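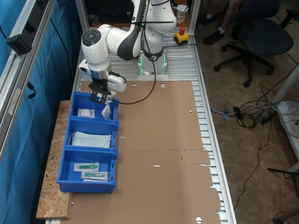

Turnau Releases Pledine 2, Planning Software for Sorting Small Medical Supplies

LEDDALE — Turnau today announced the release of Pledine 2, a planning and perception package for robot arms that handle light, soft or individually wrapped supplies such as face masks and packaged syringes.

The new version computes grasp and placement motions in a single pass. A typical plan is ready in 195 milliseconds, and operators can review it before the arm moves.

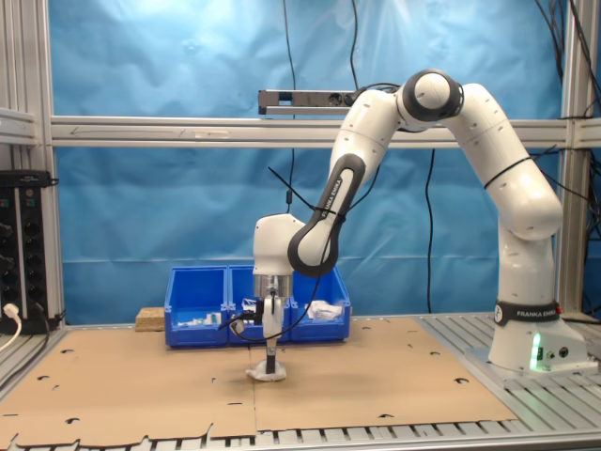 Pledine 2 also adds a contact setting that limits how firmly the fingers may press on a work surface, with separate values for up to five classes of item.

"Thin materials are difficult for a planner, and our customers handle a great many of them," said Saron Mekonnen, head of software at Turnau. "This release gives them settings they can read and change themselves."

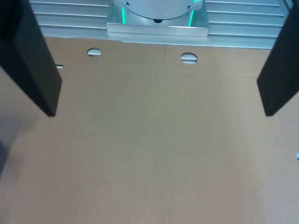 Calibration of a wrist-mounted camera now takes three steps and no longer requires a printed target.

Pledine 2 will be available to current license holders in July. Inquiries may be directed to Sigrun Hedlund, Turnau press office, Leddale.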